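# Cahier d'atelier - 30 janvier 2022

Bon, on reprend la pince à main, cette fois avec les embouts jaunes de chez Rerken ! 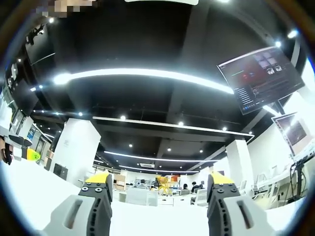 *Pince ouverte, embouts jaunes montés. Plafond noir, rampes LED plein pot.*

Premier constat : la surface blanche en bas est complètement cramée. L'exposition auto se laisse avoir par les rampes et par le noir du plafond (je m'en doutais un peu, Loukia me l'avait dit dès novembre...). Du coup j'ai bloqué le gain à 12 et c'est déjà plus vivable, même si les doigts gris clair restent limite sur les bords.

Côté optique, le grand-angle déforme énormément, les rampes du plafond sont courbées comme des bananes. Mais on garde les deux embouts et tout le fond de la salle entre les doigts, et pour le recalage c'est précieux - je ne reviens pas à l'ancien objectif.

Essais de prise, 50 par jeu d'embouts :

- embouts Rerken (jaunes) : 4 ratés, presque tous sur le petit flacon
- embouts Szénási (noirs, plus durs) : 12 ratés, ça glisse dès qu'on prend de biais

Apostolos trouve la gâchette trop raide avec les jaunes. Moi ça va, mais j'ai fini avec le pouce en compote, donc il n'a pas tort ! Course mesurée à environ 128 mm, à refaire au pied à coulisse, je n'avais que le réglet.

À faire :

- resserrer les vis de la mâchoire gauche, il y a du jeu
- demander à Magdalini le profil d'étalonnage du Bandel
- repasser la série du flacon avec le gain bloqué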